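Koppel Two-Arm Kit With the Sock Package: Should the Club Buy One?

Posted December 2020

Let me start with the brochure. The brochure for the Koppel kit says it will "take over the laundry table." It says the sock package, sold separately under the Gredwood name, "learns the way your household folds." It has a very nice picture of a very nice stack of folded socks on the back page. It does not say how long the stack took or how many tries went into it, and when I wrote to ask, I got the brochure again.

We had the kit on a 40-day trial. I went in doubtful and I am still doubtful, though about different things than when I started.

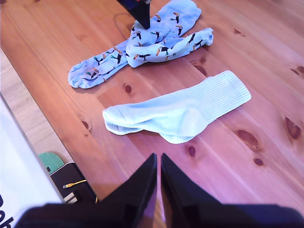 Durngate Robotics Club / Hardware Reviews

Socks are a fair test, and I'll give the makers credit for picking them. A block stays where you put it and looks the same from every side. A sock does neither. If two of them cross over each other in the same print, even a person has to look for a second to see which cuff goes with which toe. The software is supposed to do this from its cameras, choose a cuff, pull the sock clear, find the match, and lay one on top of the other.

With plain socks on a bare patch of table, spread out flat, it does a decent job. I would put that in any review and mean it. The arms come down slowly, the fingertips close without scratching the table, and the sock goes where it was meant to go more often than I expected. If your laundry arrives already flattened and separated, you may be very happy. Mine comes out of the dryer in a ball.

Patterned socks are where I started taking notes. The sales page claims the package "uses prints as landmarks to improve matching." What I saw over the trial was closer to the opposite. With a busy print, the system seemed to have trouble deciding where one sock ended and the next began, and it would pinch through both layers and bring the pair up together. Sometimes that is fine, if they happen to be a pair. The log file counts it as a success either way. I asked support about that and was told that "grasp success" and "task success" are separate measures. Fine, but only one of them is on the box.

Now the fingers. They are hard black wedges that come to a narrow tip, and the narrow tip is the best thing about the kit. It gets under a ribbed cuff better than the blunt pads on the old arm in our cabinet. The trouble is that a hard tip pressing down on cloth tends to push the cloth along before it grabs it, and by the time it closes, the sock is in a different place from where the cameras last saw it. A softer tip might help. Koppel sells one. It is extra.

Setup took me two evenings. The guide says 40 minutes. I followed it page by page, and I have put together plenty of kits, so I don't think I'm the slow part here. The clamps were easy. The calibration was awful. You jog each arm through seven poses, and if you bump the table anywhere in the middle you start again at pose one. There is no way to save your place. There was a firmware update in July that was supposed to fix this, and I had the update installed, and I was still starting over at pose one.

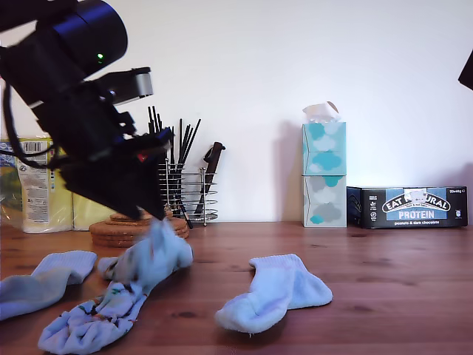
Lifting is the part of the job I would look at hardest before paying. Grabbing a sock is only step one, and the demo clips all cut away soon after it. The package likes to take hold at the cuff and go straight up, and it will do this even when the sock is resting across another one. You get a little tent of fabric under the fingers with the rest bunched and sagging onto the patterned sock below, and at that point everything depends on what the arm does next. A person would give it a shake or slide it off sideways. The package has a "drape" setting that is meant to do something similar. I turned it on and off several times and could not tell you from the results which was which.

Reach is another thing to check against your own table. The arm is bulky up near the joints, much more than the product photos suggest, and the cable hangs in a loop off the side. You can set a keep-out zone along the back edge in the software, and I strongly suggest doing so. What I didn't like is that the zone resets to the default after every restart. I found that out by watching the elbow head toward a wall.

Noise is acceptable. Speed is poor. You could hold a conversation next to it, and you would have time for a long one.

The service plan deserves its own complaint. For the first 80 hours of use you get what they call guided support, where someone at Gredwood goes through your failed attempts and sends back new settings. I sent in a batch. The settings came back quickly, I loaded them, and plain socks got a little better while patterned ones got a little worse. After the 80 hours are gone you pay by the month. The hours run whenever the arms are powered, including all that time at pose one. I think that is a lousy way to treat a customer.

Our friends at the Illwood club have the single-arm version and like it. They use it to teach, which is a good use for it. Students can see a grasp go wrong, open the log, and argue over why. I could support buying one on those grounds, out of the teaching budget, without the sock package.

As a laundry machine, no. I would want to see it take a pile straight from the basket, prints and all, in one uncut run, with the log scored on finished pairs. I have asked for that twice.

Good: narrow fingertips, steady slow motion, solid clamps.
Bad: calibration, the keep-out zone resetting, how the log counts success, the meter on support hours.
Verdict: send it back, and ask again when calibration can be paused.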